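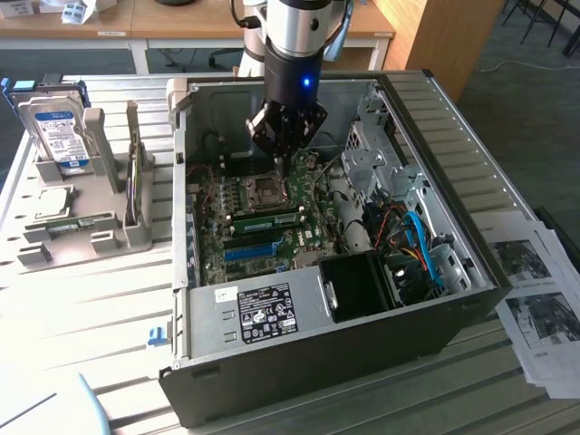

*Fig. 1. Open tower, CPU socket empty.*

## Week 6: who checks the town hall?

Local govt & public money, cont. from September handout. Bring the Ritville budget sheet, we didn't finish it.

**Abuse of office** = using a public post for private gain, or to harm / silence somebody. Need not be illegal. Write both halves down, people lose marks on this.

Ritville case (reading pack, p. 55):

- road contract, 1457 metres, went to Skidex
- only other bidder, Kang, ruled out on a missing form
- residents of Bemura ward not told untill the diggers came
- petition, 917 names. Council heard it for 50 minutes, no vote taken

Things to sort out:

1. Which step broke a rule, which was just bad manners?
2. Who could have stopped it - auditor, ward councillor, the press?
3. Does a petition *bind* anyone? (No. See standing orders, then say why people still sign.)

Terms: conflict of interest, open tender, quorum, recall, ombudsman.

Careful with "corrupt". Pack doesnt show money changing hands. Say "unfair" or "improper" unless you can point to a page.

For next time: one side of A4 on question 2. Read the tender rules first, the short version is fine.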